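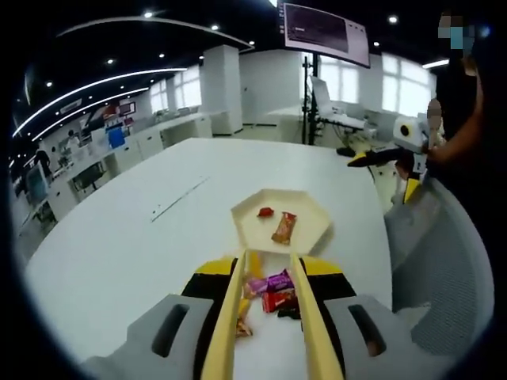 Ivar Rustad

The robotics club at Mullstead has had a busy few weeks, and anyone who has put their head round the door lately will have found its members bent over a big white table, sorting out wrapped snacks with a pair of hand-held grippers and having a thoroughly good time of it.

The club is getting ready for the Pendport student challenge in March, where each team has to teach a machine to clear a pile of small packets into a tray, and this year they have decided to do the teaching by hand. One member works the gripper while the tool records the movement, then the packets are heaped up again and somebody else has a turn. It is slow going (and rather hard on the wrists, I can tell you, having been talked into trying it myself!), but the students reckon they need 2000 goes before the software has enough to learn from, and they passed 480 just before tea on my last visit.

Crinkly wrappers are the worst of it, apparently. A flat biscuit packet slides away as soon as you touch it, while the little sweets like to hide underneath everything else, and there has been plenty of friendly argument over whether to come in from the side or straight down from the top. The hexagonal tray has a raised edge, which catches out newcomers as well.

There are 14 students in the club at present, and they would dearly love a few more before the challenge comes round. No experience is needed. Sessions start at 4.30pm and new faces can simply turn up, though long sleeves are best rolled back before you pick up a gripper.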